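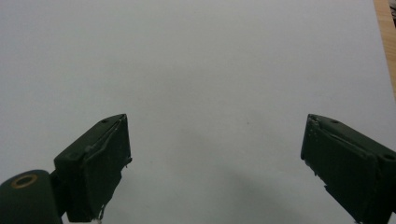

Jun 5, 2023

I finished my first long letter in years last night and I can't stop grinning about it! It's to my old roommate Jummai Osagie, who moved out to Skedmont, and it runs to 2,660 words, all by hand. My wrist aches and I'd happily do it again tomorrow.

I'd forgotten how different your thoughts come out when you can't delete anything. I started with the weather and ended up telling her about the ferry at Jotcombe (the time we missed the last boat and ate cold dumplings on the dock) — a night I hadn't thought of since college.

Yakubu Akinola got me into this. He's been writing to his uncle for years and has 200 letters back, tied up in bundles by year. He let me read a couple and they're so funny!

Next up is my aunt. She'll want to hear about the tomatoes.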